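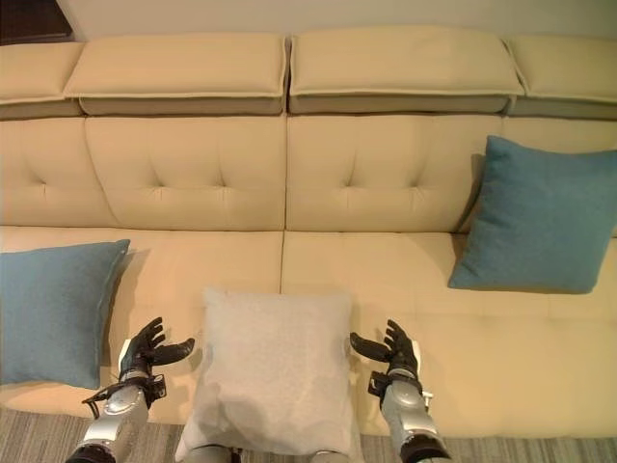 I stopped by the Warkine showroom on Monday to see how the sofa-tidying robot is getting along, and I picked a good morning for it, because it was maintenance day! If you've followed these updates you know the setup: a two-armed machine from Ovollow, running the Teltumis software, with one job in life. It puts throw pillows where they belong on a big tufted sofa, over and over, so the rest of us can find out what wears out first.

So far the answer is fingers. The log stood at 2,238 pillow moves when I got there, and the crew has settled on a check of both hands every 300. They bend each finger through its full travel by hand with the power off, feel for any grit or slop in the joints, and wipe the pads down with a barely damp cloth (pillow fuzz gets into everything, I had no idea). The thumbs get extra attention. One of them had been closing a hair late, and the fix was a cable tie. The cable at the wrist had worked its way under a bracket and was tugging every time the hand rotated, so they rerouted it with a little more slack and that was that. I'd been hoping for something more dramatic, to be fair.

After that comes the part I like best, which is watching it get set up again. The arms are brought in low over the front of the seat, hands open, and you check that the two sides match before you let it grab anything. Two teal pillows and one pale one are the standard set. The pale one is the troublemaker, by the way! It's close enough in color to the sofa that the software needed its own lighting settings for it, and those have to be looked at again whenever somebody changes the lamps.

Wrist bolts are on a longer schedule, every 876 moves, with a torque wrench and a dab of paint across each head so you can tell at a glance if one has turned. None had. The whole service took 30 minutes, coffee included, and I was allowed to hold the flashlight.

The team also wrote up a short restart routine for whoever opens the showroom, and I think it's pretty sensible: arms parked, sofa square to the marks under the carpet edge, pillows out, hands open, then one slow practice pass before normal speed. Skip the slow pass and you're asking for a pillow on the floor.
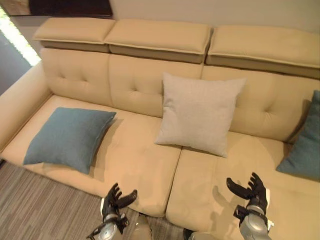 What's next

A second pair of hands is on order from Nugroho, so one set can be serviced while the other works. They're due in May. I'll go back once they're bolted on and let you know if the thumb behaves!

Contact the news desk | © Warkine Showroom News | Back to top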